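An open day among the paper cups

The old Bakker warehouse in Wosten has had several lives, and the present one is the least noisy. Malach, a small firm that teaches robots to do household and catering jobs, took over the ground floor in December and opened its doors to visitors for the first time on 27 May 2022. I went along with a notebook and not much idea what to expect.

Most robot demonstrations I have been to involve a large arm behind a fence, moving something heavy from one pallet to another. Malach works on a smaller scale. The visit starts in a corridor with coats and a signing-in book, then goes through to a hall where each job has a table to itself. One table was for folding tea towels, another for sorting cutlery. I spent most of my time at the one for paper cups.

The cups belong to a project called Welow, which aims to have a robot run a self-service coffee corner. The coffee itself is the easy part, I was told, as machines have been pouring it for decades. Keeping the cups in order is harder. A paper cup weighs almost nothing, gives way when squeezed and clings to the one next to it. Grip it too hard and the rim buckles. Grip it too lightly and it stays in the stack.

The robot learns by copying. A person picks up a pair of hand-held grippers, one in each hand, and does the job with those in place of fingers. The movements are recorded and later used for training. The operators work in sessions of 50 minutes and then change over, which gives their wrists a rest.
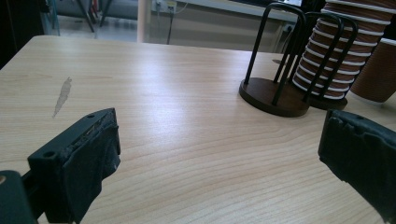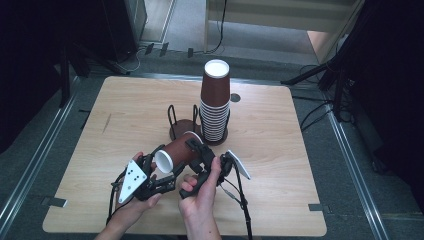
Watching somebody do this for the first time is oddly tiring. You want to reach in and help. A task that takes a couple of seconds with bare hands becomes slow and careful, with small corrections all the way through. The experienced operators look calmer. They approach a cup at the same angle each time and use the second gripper to steady it while the first one gets a better hold.

Visitors were allowed a go at the end of each session. I queued for it, and my first cup went on the floor. The handles are lighter than they look, but the tips close a little further away than your hands believe they will, and it takes a few tries to judge the distance. On my third attempt I got a cup where I wanted it, slightly squashed. The teenager after me managed it straight away.

Malach wants 300 good recordings of each task before it starts training on it. The cup job had reached 154 by the morning of the open day. Failed attempts are kept as well, in a separate folder, and the team has not yet decided how useful they are. Operators are asked to vary things as they go, by turning a stand a little or starting with a cup in a different place, so that the robot does not learn one position by heart.

There was a short talk after lunch in the upstairs canteen. It covered the firm's plans fairly briefly and then turned to questions, most of them about jobs. The answer was that Welow is meant for places that have no counter staff to begin with, such as hospital waiting areas at night. Some people in the room were plainly not convinced – one woman who had run a station café for years said that a customer in a waiting room at night might like to see a face. The speaker agreed that this was a fair point and said the pilot would be in an office building.

A different visitor asked about hygiene. Cups used for training are never drunk from, and they are replaced when they go soft or lose their shape. The worn ones go into the paper recycling.

Malach also showed 2 finished robots at the far end of the hall, both trained on the tea towels. They were slow and took a fair while over each fold, but the pile beside them was neat enough. The cup robot is due to have its first trial in the autumn, in the firm's own canteen, and staff have been told to bring a mug in case.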